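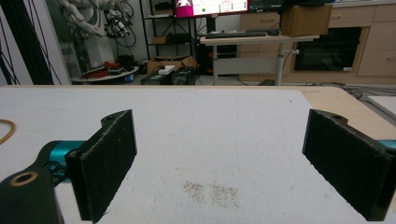 Sastcombe Opens Tipoki Engine Lessons to Evening Students
7 Mar 2022

The Sastcombe continuing education program will offer a course in game development for adults with no programming background. Murray Goodwin, who wrote the course and will teach it, spoke with the program office about its content and the choice of software.

The course uses Tipoki, a 2D game engine already taught in the daytime certificate. Mr. Goodwin said the decision was made after a trial last October, in which two groups built the same platform game with different tools.

"Both groups finished," he said. "The Tipoki group spent less time on menus and more time on the game. In an evening class you have two hours, and people have come straight from work."

Students will complete four projects. The first is a maze with a single room, and the last is a short role-playing game with a working inventory, saved progress and at least one conversation that changes according to the player's choices. Mr. Goodwin said the inventory is where most beginners meet arrays for the first time.

"I used to teach arrays in week two, with a list of grades," he said. "They could repeat it back to me and could not use it. Now they want a bag that holds potions, and they ask how it is done."

Art and sound will come from the Gelero library, which the program has licensed for enrolled students. It holds 1549 files, among them character sheets, tile sets and music loops. Under the license, students may keep the files in games they release free of charge. Anyone who plans to sell a game must obtain a separate license or replace the material.

Kane Pomare completed the trial course and has since published a small puzzle game set in a lighthouse. He said he had tried to learn from online videos for a year before enrolling.

"I had eleven unfinished projects," Mr. Pomare said. "Having to show something every week was what I needed. My first build crashed when you opened a door, and Murray had me find the fault myself. It took most of an evening."

Mr. Pomare will return as a lab assistant and will be present for the second hour of each session.

The course runs for 46 hours in the Steltbridge building. The fee is $400, including access to Tipoki and Gelero for the length of the course. Laptops are available for use in class, but students who wish to work at home will need their own computer. Registration forms may be collected from the program office.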